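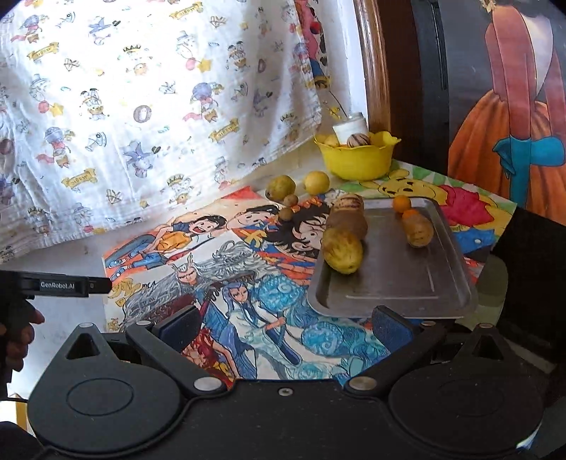
Cường Bạch wrote:

> I keep coming back to speed. When I show the pick by hand I move the way I would at my own kitchen table, and when we drive the arm remotely everything comes out slow and careful. Are we better off slowing down by hand, or do we let the two sets disagree and sort it out later? Also, round fruit is driving me up the wall. Pears I can manage.

Hello Cường, and hello everyone,

Thank you for this, and please forgive the long answer, I've had it half written since Tuesday (and then the kettle, and then the phone, you know how it goes). My own feeling is that you should slow down a little by hand, but only near the fruit. Travel across the table as fast as you like! It's the closing of the fingers that wants patience. I used to snap them shut, and when I watched my runs back I could hardly tell where the grasp began.

With anything round, I come in lower than feels natural and let both pads arrive together. If one side touches first, the fruit rolls, and then you're chasing it toward the tray and teaching the chase. A pear standing on its end is kinder to you, I agree, though it does like to tip.

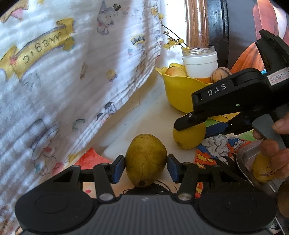
Karkora Project | Hand Demonstration Team | list archive

When two people are working the same table, please say out loud who is going for what. It feels silly for the first 20 minutes and then it's just how you talk. Do leave the drawings and the cloth where they are, too. I'd much sooner have a busy table than a bare one, and Nimri copes with it better than Zorkano ever did.

As for remote control, I'd keep it for the awkward reaches. I managed 45 runs by hand in one sitting in March and about half that on the remote, with a much sorer neck.

Warmly,
Oksana Maksymiv

2 comments
Last updated: May 2025
2 min read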